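Section 5. Filling, leveling and first use

Applies to Plardale countertop water filter, models 204 and 455. Revised Jan 1, 2021. Replaces the June sheet, throw that one out.

Before you start

Read section 4 first if the cartridge is still in its wrap. Unit must be unplugged. Have a towel handy and a jug that holds at least 2 quarts.

5.1 Pick a spot

1. Flat counter, near an outlet. Not over the dishwasher vent.
2. Leave a hand's width behind the unit for the hose. More if you have the Clakance elbow fitting, it sticks out.
3. Check level both ways. Turn the front feet to adjust. Back feet don't turn, dont force them.

NOTE: Stone and tile counters are often less level than they look. Check again with the tank full.
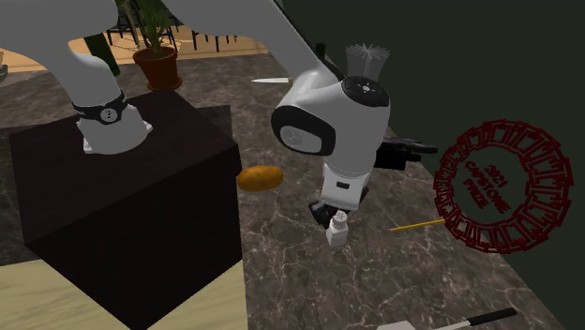

5.2 Rinse the tank

1. Lift off lid. Pull tank straight up.
2. Wash with warm water and a drop of dish soap. No bleach, no scouring pads.
3. Rinse until no suds. Rinse the lid gasket too, soap hides under it.
4. Put tank back. Push until it clicks. Model 455 clicks twice.

CAUTION: Tank is not dishwasher safe. The lid is, top rack only.

5.3 Flush the cartridge

1. Fill tank to the MAX line with cold tap water. Never hot.
2. Plug in. Green light comes on.
3. Hold FLUSH until the light blinks, then let go.
4. Catch the water in your jug. Gray or black at first, this is carbon dust. Harmless, but dump it.
5. Repeat until it runs clear. Usually 2 tanks. Sayegh cartridges can take over 5.

NOTE: Don't water plants with the first tank. The dust stains saucers.

If the light goes red during flush: tank not seated, or air in the line. Press STOP, reseat tank, start over at step 1. Still red, see section 8.

5.4 Set the reminder

1. Hold DISPENSE and FLUSH together until you hear a beep.
2. Release. Light turns green and stays on.
3. Write the date on the sticker inside the lid. The reminder resets if the power goes out, the sticker doesnt.

Model 204 has no beep. Watch for the light to go off and come back on.

5.5 Hard water

Hard water leaves white crust on the spout. Wipe with a cloth and plain vinegar, then run one full tank through. Tunatden descaling tablets are OK in the tank but take the cartridge OUT first. A cartridge that has had descaler through it is no good, replace it.

CAUTION: Unplug before reaching behind the spout.

5.6 Leaving it unused

Going away: empty tank, leave lid off, unplug. When you get back flush one tank before drinking. Do not store the unit anywhere it can freeze. A frozen cartridge may look fine and still be cracked inside.

Next: section 6, Changing the cartridge.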